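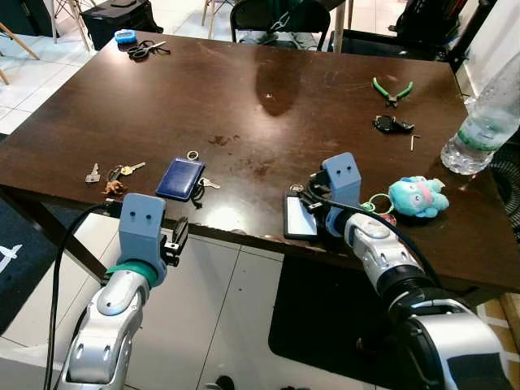 *Two arms, one table of pocket clutter. Sketdale open day.*

**When's it on?**
March, doors at 10. Last demo 4.30 – don't turn up at 4.29 please.

**Where?**
Unit 5, Hultdale. Buses stop outside, parking is dire.

**What will I see?**
The arms at work with everyday stuff – keys, a phone, pliers, a cuddly toy. Also a wall panel with hooks.

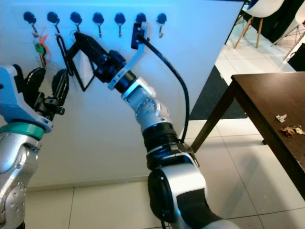

Sessions are 32 minutes, questions whenever you like. Shout over the fans if you have to.

**Can I bring kids?**
Yes. Under-12s with an adult, behind the tape. Pushchairs fine, the lift is slow.

**Can I have a go at driving it?**
Sorry, no. Insurance.

**Do I need to book?**
Yes, 76 places per day and they go quick. Email Kanini Ogola, put "open day" in the subjct line.

**Is it worth coming twice?**

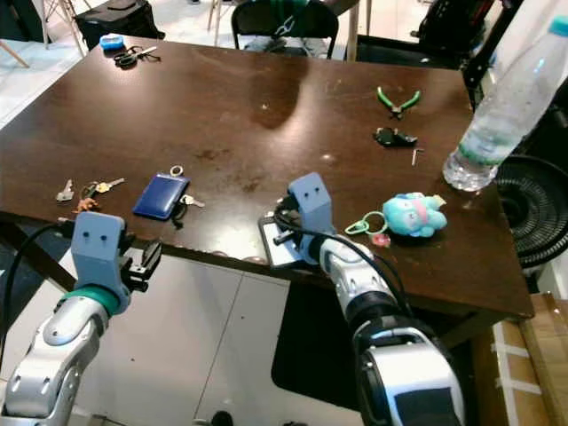

Siebe Boersma wrote in to say he did, and got more out of the second go as he stood nearer the front and asked about grip force.

**Food?**
Tea and biscuits til they run out.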